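Robots in Housekeeping: Questions from Staff
Updated Jul 13, 2019

These answers are for housekeeping, laundry and front desk staff at the Dimbridge and Skincombe residences. Supervisors have the same information you do.

What is being introduced?

Prulla is a two-armed robot that will work in the furnished apartments between guests. It will pick things up off floors, move wastebaskets to the hall, and open cupboards and drawers so they can be checked for items left behind. It will not make beds, clean bathrooms or handle glass.

Which building gets it first?

Skincombe. Two robots will start on the second floor, which has 16 apartments. Dimbridge will keep working as it does now until the Skincombe trial is over.

How long is the trial?

It runs 90 days. Staff will get a written summary at the end, and there will be a meeting on each shift to go over it before anything is decided for Dimbridge.

Will people lose their jobs?

No positions will be cut during the trial. We have not made a decision past that point and won't pretend we have. If hours change after the trial, the change goes through the normal notice process in your contract.

What will change in my shift?

On the second floor, room attendants will start with beds and bathrooms instead of a floor pickup. The checklist has been reordered to match. You will still do the final walk-through and sign the room off. The robot can't sign off a room.

Most attendants should bend and carry less. Some of you have pointed out that the light tasks are also the ones that give you a break from the heavy ones. We agree that this is a concern, and bed and bathroom quotas on the second floor will be lowered for the trial.

Why is so much of the work being done on a computer first?

Every task is tried in simulated rooms before a machine goes into a real one. Mistakes there cost nothing, and a room can be reset right away. The rooms have hallways, doors and ordinary furniture, so the operators can look at how the arms fit in tight spaces.

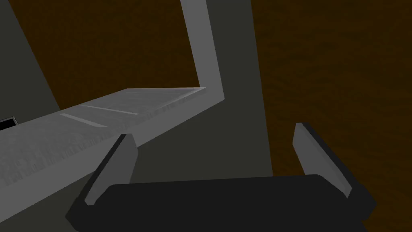
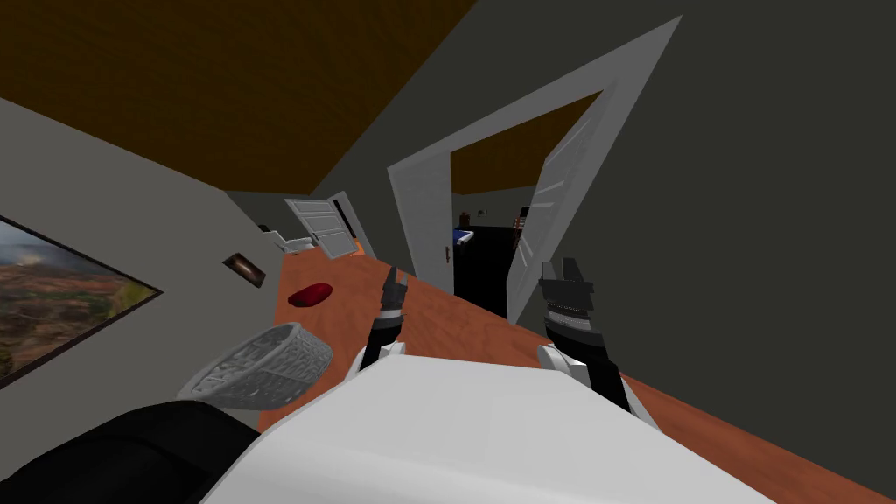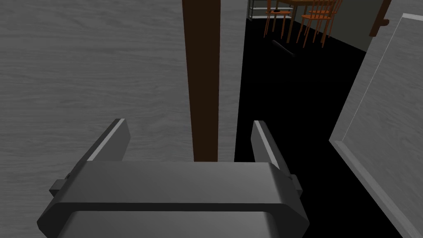 Simulated rooms, with the robot's grippers in view. The wastebasket is in the second picture.

Who runs the simulations?

Three room attendants from Skincombe have moved to the operator desk for part of each week, alongside the engineers from Grīnberga. They keep their regular pay grade and get a skills supplement for desk hours. More operator shifts will be posted in July. You don't need computer experience to apply. Knowing how a room gets turned over matters more.

Does the robot record me?

It has cameras, and they are on while it is working. Video is used to correct the robot's movements. It is not used for attendance, speed or discipline, and supervisors do not have access to it. If you need to work in the same apartment, you can pause the robot with the button on its back.

What do I do if it gets stuck or drops something?

Press the pause button and call extension 1717. Please don't pull on the arms or try to push the robot clear of a doorway. If it is blocking your cart, note the time on your sheet and go on to the next room. Lost time caused by the robot will not count against you.

What if a guest comes back while it is in the room?

Pause it, ask the guest to wait in the hall, and call the front desk. Front desk staff have a printed card for guests that explains what the robot is.

Does it throw anything away?

No. It sets baskets and loose items in the hall and leaves them there. Sorting trash from guest property is still done by a person, and the lost property rules are the same as before.

Do I have to work on the second floor?

You can ask to be assigned elsewhere for the length of the trial. Put the request in writing to your supervisor. You don't have to give a reason.

Where do I send a question that isn't on this page?

Use the box outside the laundry at either building. New answers are added here and printed for the break room board.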